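Heltbridge Players | About | Productions | Get Involved | Meetings | Hire Our Costumes | Contact

Meetings > Production Group > Minutes

HELTBRIDGE PLAYERS
Minutes of the Production Group meeting, April 29, 2026
Rehearsal room, Beltrán Hall

Present: Karla Gallegos (chair), Uriel Zavala (lighting), Sinan Dursun (stage management), Getsemaní Orozco (director, "The Glass Ferry")
Apologies: Pascual Escobar (sound)
Minutes taken by S. Dursun

1. Minutes of the previous meeting
Agreed as a correct record with one change. Item 5 should read "hire of two radio microphones", not "purchase". Signed by the chair.

2. Matters arising
2.1 The replacement lock for the paint store has been fitted. Keys are held by KG and SD.
2.2 The lighting desk was returned from service with a new fader bank. UZ reported that channels 1 to 20 had been tested at full and at half. Channel 14 drops out when the dimmer rack is warm. The fault follows the channel when the cable is swapped, so it is in the rack. UZ to ask Fendano for a repair price.
2.3 Spare tabs track: no reply yet from the supplier. Carried forward.

3. "The Glass Ferry": set and staging
3.1 GO tabled the revised ground plan. The raked platform has been moved upstage to clear the fire exit route. The sightline from the end seats of rows A and B is restricted for the whole of Act Two, scene one. It was agreed to take those seats off sale for all performances.
3.2 With the seats removed the house capacity is 143. The box office plan is to be amended before booking opens.
3.3 The platform legs will be braced on both diagonals. SD asked that no fixings go into the stage floor, as the hall's hire terms do not allow it. Stage weights to be used instead.
3.4 Dressing for the parlour walls was discussed. GO wants one picture only, hung so that it can be struck in the blackout. SD to supply a hanging plate that does not rattle when the door is closed.

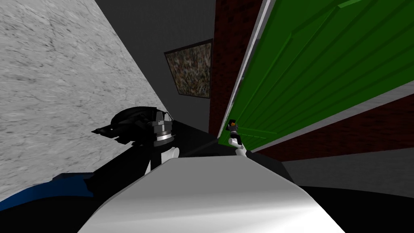

4. Lighting
4.1 UZ presented the draft rig. It uses the existing front-of-house bar and two hired profiles on the advance bar. Total load is inside the limit for the hall supply, provided the tea urn is not run from the stage left sockets during a performance. A notice will be put on the sockets.
4.2 The cue list is at draft two. GO asked for the river sequence to be run as a single timed cue. UZ prefers three linked cues so that the operator can hold if an entrance is late. Agreed to try both at the technical rehearsal and decide there.
4.3 Haze was considered and rejected. The hall's detectors cannot be isolated by zone.

5. Sound
5.1 A written report from PE was read. The playback laptop has been rebuilt using Rinosus, and all effects have been reloaded and levelled. The ferry horn is still distorted at the level GO requires. PE will record it again.
5.2 PE asked for a cable route that does not cross the wing entrance stage right. SD has walked the route behind the cyclorama and it can be done with the cable already in stock.

6. Costs
6.1 Spend to date on the production is £998. This covers timber, paint, the performing licence deposit and script hire. The profile hire is not included, and KG will add it once the invoice is received.
6.2 A further £200 was approved for costume alterations and shoes. Receipts to KG within the month.

7. Schedule
7.1 Get-in, focus and technical rehearsal will take place in May on the dates already circulated. The get-in starts one hour earlier than on the first version of the schedule.
7.2 The dress rehearsal will run without stops. Notes will be given in the auditorium afterwards, with crew notes first.

8. Any other business
8.1 The second prompt-side headset is missing its foam cover. SD to replace.
8.2 GO asked whether the rehearsal room could be left set up between sessions. KG confirmed that it cannot. Marking tape may stay down.

Actions
UZ: repair price for dimmer rack; sockets notice; cue list draft three
SD: hanging plate; stage weights; headset cover; chase tabs track
KG: box office plan; add profile hire to the cost sheet
PE: new ferry horn recording

Next meeting: after the final performance, date to be set by KG.

Contact the Players | © Heltbridge Players | Back to top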